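De: Tipene McPhee
Para: lista manipulacion-datos
Asunto: Re: Evaluación del kit Bellis (pinza de mano + soporte), segunda ronda
Hora: 16:42

Hola a todos:

Contesto entre líneas al mensaje de Pladach de la semana pasada y añado al final lo que hemos podido medir desde entonces. Perdón por la longitud; varios habéis pedido los detalles por privado y prefiero dejarlos en el archivo de la lista.

> Estamos valorando comprar tres kits Bellis para
> recogida de demostraciones en sobremesa. Nos
> interesa sobre todo saber si la apertura declarada
> se corresponde con la útil, porque manejamos
> envases de cosmética y alimentación de tamaños
> muy dispares.

La apertura declarada y la útil no coinciden. La hoja técnica mide entre las caras interiores de las mordazas negras con el gatillo suelto. Las puntas amarillas sobresalen algo hacia dentro y, con las puntas puestas, se pierden 3 mm en total. Para un frasco cilíndrico de diámetro medio da igual. Para un bote ancho cogido por el cuerpo puede ser la diferencia entre entrar recto y entrar rozando, y el roce se nota luego en la señal de fuerza como un escalón previo al contacto que hay que filtrar a mano.

Si vuestros envases están cerca del límite, pedid las puntas de perfil bajo. Rilano las vende como recambio y encajan en la misma carcasa. El tornillo es el mismo, el par de apriete no: con el de las puntas estándar se marca el plástico.

> ¿Qué tal el comportamiento con material flexible?
> Sobres, bolsas, blíster. Con nuestra pinza actual
> es donde perdemos más episodios.

Es donde más he insistido en esta ronda. Separo por tipos:

Sobre metalizado pequeño, arrugado. Se coge bien por el borde si hay pliegue. Si el sobre queda plano contra la mesa, la punta amarilla resbala por encima y hay que empujarlo contra otro objeto o hasta el canto del tablero. El operario aprende el gesto en media hora, pero ese empujón previo alarga el episodio y conviene decidir antes de empezar si se conserva o se recorta. Nosotros lo conservamos.

Paquete plano grande. Agarre por esquina, nunca por el centro del lado largo. Cogido por el centro pandea y la trayectoria de elevación sale con una oscilación que no aporta nada.

Plástico transparente arrugado. Aquí el problema es de percepción. El agarre sale casi siempre; lo que falla es la estimación de pose del objeto en el posproceso, porque el contorno se confunde con el tablero. Con etiqueta oscura mejora bastante.

> El comercial nos habló de un segundo cabezal sobre
> soporte. ¿Merece la pena o es una forma de vender
> dos unidades?

Depende de la tarea. El cabezal en soporte es de la misma familia que el de mano, con el asa naranja y el sensor redondo negro y amarillo en el frontal. Nistix lo ofrece en dos modalidades: como repuesto en espera, o como unidad activa para tareas a dos manos. En la primera no lo compraría; el tiempo de sustitución de una pinza averiada es de minutos y basta con tener una en el armario. En la segunda sí, con una reserva sobre la sincronización que explico más abajo.

El soporte en sí es correcto. La base pesa lo suficiente para que no cabecee al dejar el cabezal con prisa. La pega es la salida de cables, que queda del lado del operario. Si la mesa es redonda u ovalada y se trabaja desde varios puntos, los cables acaban donde está la silla. Hemos pasado una brida por la columna y asunto resuelto, pero es un detalle que debería venir de fábrica.

> ¿Cuántos episodios por hora son realistas?

No voy a dar una cifra por hora. Depende del protocolo de reposición de objetos mucho más que de la pinza, y cualquier número que ponga aquí acabará en una diapositiva de alguien. Doy los totales de la ronda y que cada uno haga su cuenta.

Hasta aquí las respuestas. Paso a los resultados.

1. Volumen

Objetivo de la ronda: 2000 episodios válidos. Conseguidos a día de hoy: 1033. El retraso no es imputable al kit salvo en lo que cuento en el punto 3. La campaña empezó en octubre con otro protocolo de mesa y lo cambiamos a mitad; los episodios del protocolo antiguo no están en ese total.

2. Protocolo de mesa actual

Una sola mesa ovalada, tablero blanco. Objetos de uso corriente, sin marcadores. El operario trabaja de pie desde el borde cercano y entra siempre con la pinza completamente abierta. Nada de fondos controlados: la mesa está en la sala general, con los bancos de trabajo detrás y el ventanal a un lado. La luz del día entra como entra, y las tiras del techo se quedan encendidas toda la jornada para que al menos una de las dos fuentes sea constante.
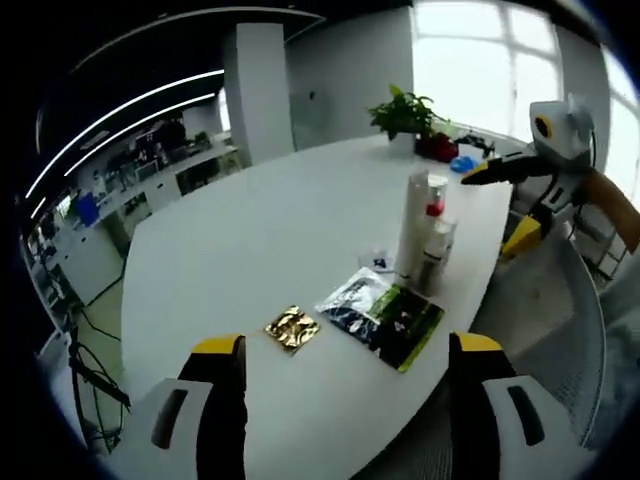

Los cilindros van agrupados a propósito. Un frasco con dosificador entre otros dos envases obliga a elegir la orientación de entrada, y es ahí donde se ve si la pinza permite girar la muñeca sin que la carcasa toque al vecino. Con la Bellis se puede, justo. La carcasa curva ayuda: cuando hay contacto lateral, desliza y no engancha. En la pinza que usábamos antes el canto era recto y tirábamos el envase contiguo con frecuencia.

La planta del fondo no es objetivo de agarre. Se queda en la mesa como obstáculo y elemento de distracción, y la instrucción para el operario es no tocarla. Si la toca, el episodio se descarta.

Entre el sobre y los envases rígidos dejamos espacio libre para depositar. La distancia no está medida ni marcada con cinta. Probamos a marcarla en el protocolo antiguo y las trayectorias salían demasiado parecidas entre sí.

3. Incidencias atribuibles al kit

Trece en total, repartidas así:

Pérdida de seguimiento visual con giro rápido de muñeca: 8. Se recupera sola en menos de un segundo, pero el episodio queda con un salto de pose y no pasa el filtro. Con el firmware más reciente de los dos que nos facilitó Nistix no la hemos vuelto a ver. Tampoco hemos hecho suficientes giros rápidos con ese firmware para darla por cerrada.

Punta amarilla suelta: 3. Las tres en la misma unidad, siempre el dedo derecho. Sospecho del inserto roscado y no del tornillo. Unidad devuelta, a la espera de informe.

Desfase entre el cabezal de mano y el del soporte: 2. Es la reserva que mencionaba arriba. Los relojes se alinean al arrancar la sesión y no vuelven a comprobarse. En sesiones cortas es irrelevante. En las largas medimos al final una deriva de unos 40 ms, suficiente para que una entrega de mano a mano aparezca en los datos como si el objeto se soltara antes de estar cogido. Solución provisional: cerrar y reabrir sesión en cada cambio de operario.

4. Ergonomía

El asa está bien resuelta para manos medianas y grandes. Dos de nuestros operarios con mano pequeña llegan al gatillo con la segunda falange y se cansan antes. Hay un suplemento impreso que acorta el recorrido; Rilano manda el fichero si se pide. El peso no ha generado quejas. El reparto sí: va cargado hacia delante, y al trabajar sobre el extremo lejano de la mesa el antebrazo lo acusa. Rotamos puestos cada media hora.

5. Software de captura

Cumple. La exportación es directa y el formato está documentado, con la excepción del canal de apertura, cuya unidad no figura en ninguna parte. Son milímetros entre caras de mordaza, sin descontar las puntas (véase lo dicho al principio). El que entrene con ese canal tal cual tendrá un sesgo constante. La corrección es una resta, pero hay que saberlo.

El visor de revisión es lento con sesiones largas. Troceamos la sesión antes de abrirla.

6. Servicio

Respuesta de Nistix a las incidencias: correcta en plazo, desigual en contenido. Las preguntas de firmware las contesta alguien que conoce el producto. Las de mecánica pasan por Rilano y vuelven resumidas, con pérdida de información por el camino. Para temas de puntas e insertos recomiendo escribir directamente a Rilano con copia a Nistix.

7. Recomendación para Pladach

Comprar una unidad de mano y un soporte con segundo cabezal, no tres kits completos. Hacer una ronda corta con vuestros envases más anchos y con los sobres. Negociar por escrito la sustitución de la unidad si aparece el fallo del inserto. Dejar la compra del resto para cuando Nistix publique la resincronización periódica de relojes, que tienen anunciada y sin plazo.

Si alguien de la lista ha usado las puntas de perfil bajo con material metalizado, me interesa el dato. Nosotros solo las hemos probado con rígidos.

Los registros de las incidencias de desfase están en la carpeta compartida, subcarpeta bellis_ronda2. El resto lo subiré cuando vuelva el informe de la unidad devuelta.

Un saludo,
Tipene McPhee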